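Home | What's On | Join In | News | Find Us | Contact

Calling all menders, makers and hoarders of old frocks: take part in the Wunwood Cloth and Story Project

10/15/20, by the Wunwood project team

If you have ever kept a dress long after it stopped fitting, simply because you couldn't bear to part with the pattern on it, then we would very much like to hear from you.

We are looking for 18 people from Wunwood, Drendotdale and the villages in between to join us for a winter of sewing, talking and drinking a good deal of tea. The project looks at the plants and flowers people wear, on blouses, aprons, headscarves and Sunday best, and at the memories that come folded up with them. When we put out a small notice in September asking for old clothes with leaves or flowers on them, we expected a carrier bag or two, and were quite overwhelmed (the back cupboard at the Starnar Rooms no longer shuts!). So now we need people to go with the clothes.

You don't need to be good at sewing. Some of us can barely manage a button, and we get by. What matters is that you like cloth, or gardens, or a long chat, and that you can come along fairly regularly. If you are a whizz with a machine you will be very welcome too, and you may find yourself rather in demand.

What you'd be doing

We meet for three hours at a time in the upstairs room at Starnar. You would bring a piece of clothing that means something to you, tell the group a little about it if you feel like it, and then use its pattern as a starting point for a panel of your own. You might embroider it, print it, patch it or simply draw on it with fabric pens. All the panels will be joined into one long hanging, which will go up in the Rizzi Gallery when it is finished. We have 54 panels to fill in all, so most people will make three, and nobody minds if yours are a bit wonky.

We'll also be writing down the stories, with your permission, for a little booklet. You can have your name in it or leave it out, just as you prefer.

Leaves, seed heads and big blowsy blooms are all just the thing. Pale grounds with a drawn sort of pattern are lovely to work from, as the lines are easy to follow with a needle. 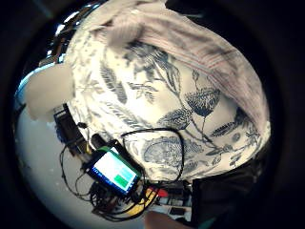
Slate blue and grey on cream: a blouse with feathery leaves and a spiky, thistle-like flower.

What you'll get

All the materials are provided, and there is a lending box of scissors, hoops and thread for anyone who would like to carry on at home. We can pay bus fares from Drendotdale, and there is a small sum set aside for childcare, so please do ask and don't be shy about it. The room has a lift, a hearing loop and plenty of comfortable chairs. Places are free, and we will be keeping the tables well apart, with the windows open, so a warm cardigan is a good idea.

How to apply

Drop a note through the door at Starnar, or use the contact page, and tell us in a few lines about one thing in your wardrobe and why you've hung on to it. Please don't send the garment itself just yet! Anyone aged 18 or over can apply, and we'll write back to everybody, whether or not we can fit you in this time.

Comments (3)

mossybank: Would a tablecloth count? It was my gran's and it's covered in ferns.

Wunwood project team: A tablecloth would be splendid, do put it in your note.

needle_and_thrift: Applied last night. I've got a pair of curtains that became a skirt that is now a cushion, so I hope there's room for all three of its lives in the booklet.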